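Caneo cell, gear placement
2019-08-25

Changed from last time
Dropped the fixed approach height. The arm now picks its own height from the head camera, same policy as the Rovcombe runs, retrained on 361 demos. Old set was 300. Black mat stays, since the white tabletop gave us bad depth near the plate.

Runs
Stopped training at step 1000. Loss was flat well before that. Spur gear grasps look fine. Bevel gears are still the weak point: if the grip closes off axis, the teeth end up facing out and the policy has to correct over the plate. It corrects late. Head view with one bevel gear in the gripper by the edge of the plate and another on the lower rim:

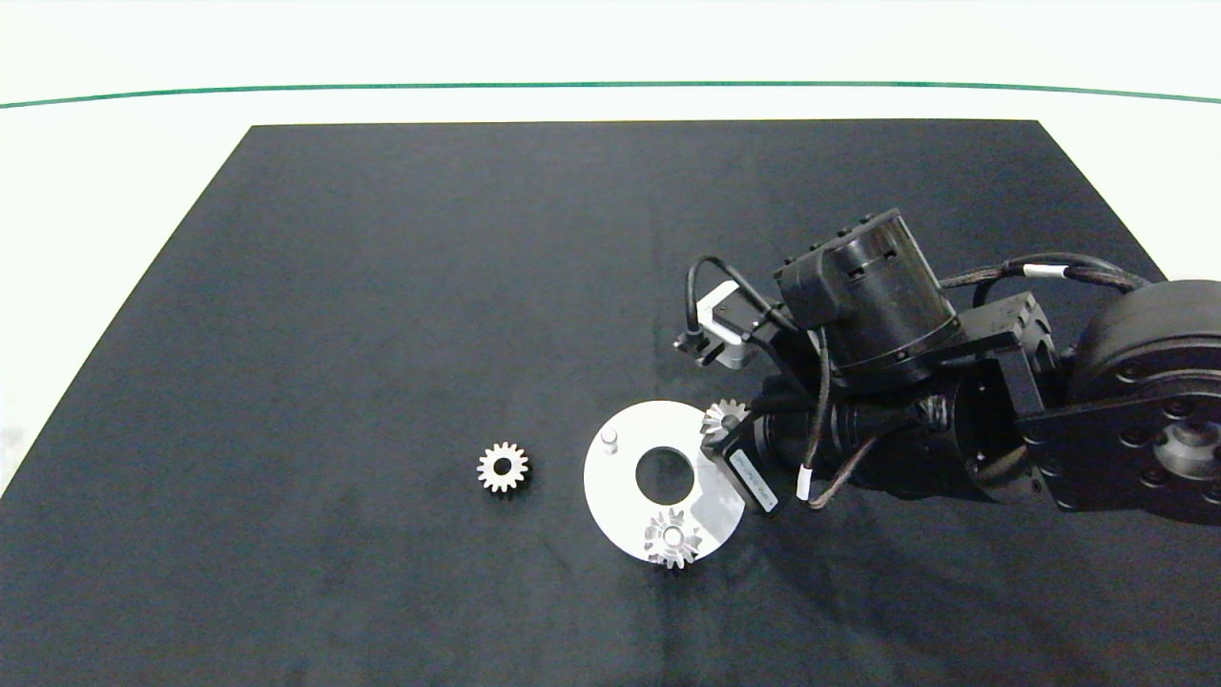
To do
- Relabel the off-axis grasps in the Doherty set.
- Try 2 camera views and compare against head only.
- Check whether the arm's shadow on the right side of the plate throws off the hole detector.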